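Storalard Shop Display Guide, part 3: Setting the produce table
3 min read
Search this guide Search Clear

1. Put the two trays in place, the lower one in front. Tighten the feet by hand.
2. Lay the display fruit so that customers see different colors from the aisle.

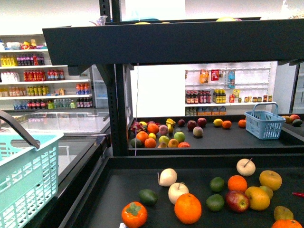
What should I do if a tray rocks? Turn the front left foot until all feet touch the floor.

3. Keep the shopping baskets near the table, but leave 40 inches free for walking.

CAUTION: Do not load a basket with more than 3 pounds during the display test.
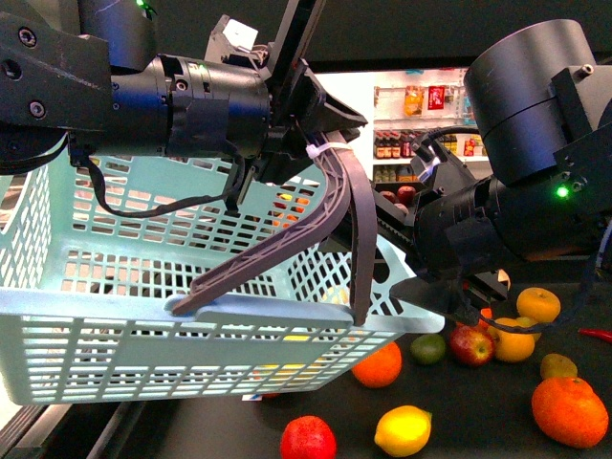

Fig. 2. Shopping basket, mint green.

4. Attach the price labels last. Order new ones under part number 3071.

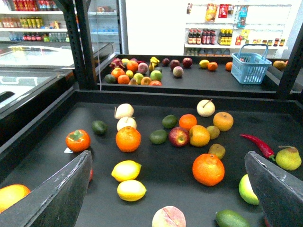 Geeta Goel wrote that in her shop the labels stay on better when the tray is first cleaned with a dry cloth.

Note: Strong cleaner can damage the black coating. Please use mild soap only.

5. Check all screws every Friday, before opening. 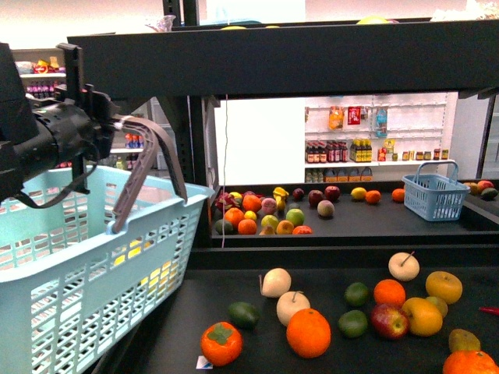 How often must the trays be washed? Once a week is enough for display fruit. For fresh fruit, wash them every evening.

6. Write the check in the shop book and sign it.

2 comments 3 shares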